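4.2 Clutter on the dining table

Household guides such as Skerby treat a crowded table as unfinished tidying. We doubt it. In the Lunasbridge homes, small things gathered where people sat – a comb near an orange, tape near a toy – and a tin within reach did not prove that anyone meant to sort them (Figure 3). Calling this disorder assumes a proper place for each item.

Figure 3. Dining table with small items and an open tin. 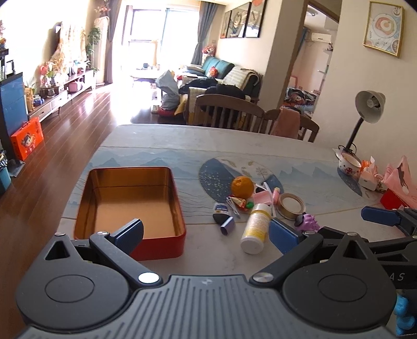
Marisol Zamudio objected that some tables are simply messy, and that seven homes cannot settle it.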